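To: handheld-data list
From: Lina Hijazi
Subject: Re: [handheld-data] Door episodes, how strict should we be?

On the Platora side, a colleague wrote:

> We have been going through the March upload from Visturthorpe and the
> cabinet door episodes vary a lot. Some start with the gripper already
> at the door, others start well back in the room. Do you want us to
> throw out the short ones before training, or keep the lot? Also, is
> there a rule for where on the door people should take hold?

Keep the lot for now, please. The short ones still train fine for the last part of the movement, and I would sooner mark them than lose them. I have added a column called "start" to the sheet with two values, near and far. Anything without a value has not been looked at yet.

The target for this task is 3000 episodes. The last batch added 329, and I went through those by hand over two afternoons. Most of what I rejected was down to tracking. If the marker card on top of the gripper turns too far away, the pose jumps and the whole episode has to go. 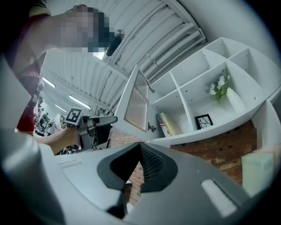 I have asked everyone to do a slow turn of the wrist before the first episode of each session, so that we can check the tracking before anyone spends an hour on doors. Moussa, our alignment script, now reads that turn and stops with an error if it can't find it. Please update before you run it on the new files – the old version carries on without saying anything.

On where to take hold: there is no rule, and I don't want one yet. The policy trained on handle grasps only did badly when the door was already ajar, as it kept going back for the handle. We need edge grasps as well, including the bottom edge of the panel between the two pads. Those are harder to do cleanly and people tend to avoid them, so I have set aside 20 episodes per session for them.
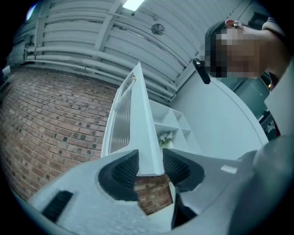
What I need from Platora

1. Fill in the "start" column for your half of the sheet.
2. Leave the episode names as they are. Trikance matches on the name and loses the labels if it changes.
3. If an episode has two attempts in it, keep both and put the time of the second in the notes.
4. Send me any episode where the pads close but the width reading stays flat. I have seen this on one gripper and would like to know if it is on yours too.

The next upload should be ready by 4 pm tomorrow.

Lina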